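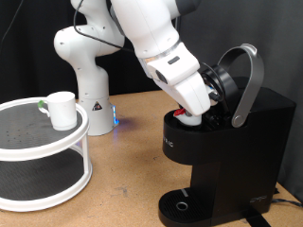

Where does the fan letter count stand at the end of February? At 587 logged replies out of 2,900 letters in the Pitville boxes, with 88 more that look like replies but carry no signature I'd swear to.

Notebook, February, a bit after 4 p.m.

Started on box 8 after lunch. For anyone joining at this page: we're going through the fan mail kept by the estate of the man who wrote the Trotcombe books, and matching it to whatever he sent back. He kept carbons of his answers for the first years, then stopped keeping carbons, then apparently stopped keeping his temper. The letters from the late period are much more fun.

Box 8 is nearly all children. The standard letter goes: I have read all your books, my favorite is the one with the lighthouse, is Captain Flilwood really dead, please send a map. The standard answer goes: thank you, so is mine, wait and see, there is no map. There was a map. It's in box 3, in his own handwriting, with a coffee ring where the harbor should be. I have now read "there is no map" so many times that I've started taking it personally, having been sent one of those myself at age ten.

Logging changes from today:

- "Reply" now means a reply with his name on it or a carbon that matches. Postcards with only the printed verse go in a separate column. I had been counting them, which was generous of me.
- Letters from the same child get one number and then a, b, c. The record holder is up to k. She asked about Flilwood eleven times and got three answers, two of which contradict each other.
- Undated letters go by the postmark if the envelope survives. If it doesn't, leave the date blank. Please stop guessing from the handwriting. (I know who has been doing it. It was me.)

Kamran Rana came by with the question of the secretary again. His theory is that from the sixth book on, most of the signed answers were signed by Zaidi, who ran the office, and that the real man signed on days when he felt like it. The evidence is the capital T in Trotcombe. His has a bar that droops to the right like a wet hat. Zaidi's is level. I went back over the first forty in the folder and got a droop on maybe half, and then I couldn't tell a droop from a hurry, so I stopped. Kamran says it's obvious. Kamran has not looked at forty of them in a row.

If he's right, we have an awkward catalog on our hands. People have these letters framed. One turned up at a convention a while back with a lamp over it, like a small Rembrandt. I don't much want to be the one who writes to the owner about the T.

For what it's worth, I think the Zaidi answers are the better letters. Whoever wrote to the boy who wanted to know whether villains get lunch took a full page over it, and came down on the side of soup. The certified genuine ones mostly say thank you for your kind note.

Problem with the scans: pages 2 and 3 of the long letter from the Pitville school class are in the wrong order in the shared folder, so it reads as though the whole class was sick on the author's visit and then looked forward to meeting him. Which may be fair. Fixed in my copy, not yet in the shared one.

Also, the sleeves we ordered are too short for the foolscap. I've been putting those in flat between boards. Don't fold them, even where they've been folded before.

Still open:

- The level T on the dedication page of book five, which came out before Zaidi was hired. Kamran went quiet when I showed him. Check the hiring date before enjoying this any further.
- Whether the lighthouse drawing in 8/k was sent by the child or to the child. It's good enough to be hers.
- The empty envelope addressed to "Captain Flilwood, wherever he is." It was opened neatly with a knife. No letter in it, no letter near it. I've gone through the rest of the box and will try box 7 in the morning, though 7 is bills.

Stopped at the blue folder. Pencil slip marks the place.

Trotcombe Letters notebook | Contact the reading room desk | © the notebook's authors | Back to top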